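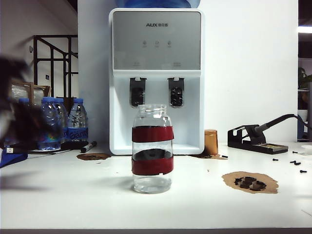
Section 2: Fitting the collar tracker and setting up your first home zone

Written by Adaeze Ojo, updated May

By now you should have the Zaditero tracker out of its box, the app on your phone and an account in your name. If you haven't, go back to Section 1 and come and find me again afterwards. This is the fun part! By the end of it your dog will be a moving dot on a map, and you'll know which corner of the garden they go to when they think you aren't looking (ours likes the gap behind the compost heap).

Set aside an evening for the charging and fitting, and then a decent walk the next day for the testing. A second person is a big help with the walk.

What you need

- The tracker
- The charging clip and its lead
- The rubber collar sleeve, small or large
- Your dog's everyday flat collar, already adjusted to fit
- A soft tape measure, or a bit of string and a ruler
- Treats, and more of them than you think

Checking your dog's size

Measure round the neck where the collar normally sits, halfway between the ears and the shoulders. The tracker is made for necks of 26 cm and upwards. On anything smaller it will swing underneath and bump the dog's chin at the food bowl, and most little dogs hate it. For those, please look at the harness mount in Section 6, which works beautifully.

CAUTION: Never put the tracker on a slip lead, a choke chain or a training collar of any kind. It must go on a flat collar with a buckle or a clip.

Charging the tracker

1. Wipe the two metal dots on the back of the tracker with a dry cloth.

2. Press the tracker into the charging clip until you feel it click. The light on the front turns amber.

3. Plug the lead into a wall charger. A laptop will do it too, but very slowly.

4. Open the app and tap the battery symbol. Wait until it reads at least 80 per cent before you carry on. The app won't let you run the first update below that, and it doesn't explain itself very well when it refuses.

5. Leave the tracker in the clip while the update runs. The light flashes blue, goes out for a moment, and comes back steady green. Now you can unclip it.

NOTE: The light going out halfway through the update worries a lot of people. It's meant to do that. If it stays out for longer than it takes to make a cup of tea, hold the side button down until you hear a chirp, and start again from step 4.

CAUTION: Don't charge the tracker while it's on the dog. Keep the lead well away from puppies, who consider it a snack.

Fitting the tracker to the collar

6. Take the collar off your dog and lay it flat with the outside facing up.

7. Thread the rubber sleeve on from the plain end (not the buckle end) and slide it along to the middle.

8. Push the tracker into the sleeve with the light facing outwards. It goes in at a slight angle, bottom edge first, and it should feel tight. If you can pull it out with one finger and thumb, swap to the small sleeve.

9. Give it a good tug. Then give it another one, with feeling! Dogs roll, squeeze through hedges and wrestle their friends, so be rougher than seems polite.

10. Put the collar back on. You should be able to slip two fingers flat underneath it, just as before. The sleeve adds a little thickness, and you may need to let the collar out by one hole.

11. Turn the collar so that the tracker sits at the back or side of the neck, facing the sky. It will drift round during the day and that's fine, it still works.

Letting your dog get used to it

Most dogs have a scratch, give you a look and forget all about it. Some don't, and it's worth going gently with those. Put the collar on just before dinner and take it off just after. Do the same before a walk. Scatter a few treats on the lawn and let them hunt about with it on. Lawal Babalola, who fitted dozens of these for us during testing, swears by a game of tug as soon as the buckle is done up, and I've borrowed the trick for my own very suspicious terrier.

Long-coated dogs may need the fur parted under the sleeve for the first week or so. Check the skin every evening to begin with. If you see redness, damp fur or a bald patch, take the collar off and leave it off until it clears, and ring your vet if it doesn't.

Setting up your home zone

The home zone is the area where your dog is allowed to be without your phone making a fuss. When they leave it, you get an alert. You can have more than one zone (Grandma's house, the sitter's, the caravan), but please get one working properly before you add the others.

12. Stand outside, somewhere near the middle of your garden, with your phone in your hand and the tracker beside you. A balcony or front step will do if you have no garden.

13. In the app, tap Zones, then Add, then Use my position. Wait for the paw print to stop wobbling.

14. Drag the edge of the circle outwards. You can make it up to 300 metres across. Make it a bit bigger than your garden, taking in the pavement in front and a strip of next door.

15. Give the zone a name. "Home" is perfectly good.

16. Choose who gets the alerts. Everyone on the list needs the app and their own login.

17. Tap Save. The tracker chirps once. If it doesn't chirp, it hasn't heard you, so move a few steps away from the house and tap Save again.

NOTE: It's very tempting to draw the zone tightly round your fence. Please don't! Trees, tall walls and heavy cloud all make the dot jump about, and you'll be told that your dog has escaped when they're asleep on your feet.

Testing it on a walk

18. Clip the lead on and have your helper walk the dog away from the house while you stay indoors with the phone.

19. Watch the dot. It moves in little hops, with a short wait between them. Once it has crossed the edge of the zone you should get the alert.

20. Tap Live on the alert. The hops come much closer together. Ask your helper to turn a corner or double back and see how well the dot keeps up. I could do this all day.

21. Tap Live again to turn it off. Leaving it on eats the battery.

22. When they come back into the zone, you'll get a second, softer alert with a wagging tail on it. Praise the dog, praise the helper.

If no alert came, check that your phone isn't on silent and that the app is allowed to send notifications. Then check step 16 again. It's nearly always step 16.

CAUTION: The tracker tells you where your dog is. It won't stop them running off, and it can lose signal in deep valleys, thick woodland and underground car parks. Keep your dog on a lead near roads and livestock, and keep a name tag on the collar and the microchip details up to date as well.

Looking after it

Rinse the tracker and sleeve under the tap after beach walks or a good muddy day. Take them apart first. Dry the metal dots before you charge. The sleeve can go through the wash in a sock, but the tracker can't, however bad it smells. Fox muck comes off with warm water, washing-up liquid and an old toothbrush.

Next: Section 3, Sharing your dog with a sitter or walker

Filed under: Dogs / Trackers and collars / Set-up guides

Comments

Natalie Fothergill
Thank you for the bit about the light going out, I was about to send mine back. Zone set up before breakfast and the dog has spent the whole morning in the airing cupboard, so I can confirm it works indoors too, more or less.

Ayodele Adebisi
Does the large sleeve fit a wide greyhound collar? Mine is the padded sort and I can't get the plain end through without a fight.

Adaeze Ojo
Ayodele, the padded ones are a squeeze. Dampen the inside of the sleeve and try again. If it still won't go, the Sillero strap slides over the top of the collar and sits very nicely on a long neck.

Rakiya Nwosu
We live on the hill above Girkton and the dot kept landing in the reservoir. Made the zone bigger as you suggest in step 14 and no false alarms since! Afolabi (spaniel, no brain, lovely boy) has been out of it once, to visit the neighbour's barbecue.

Natalie Fothergill
Rakiya, did he get a sausage?

Rakiya Nwosu
Two, and half a bun.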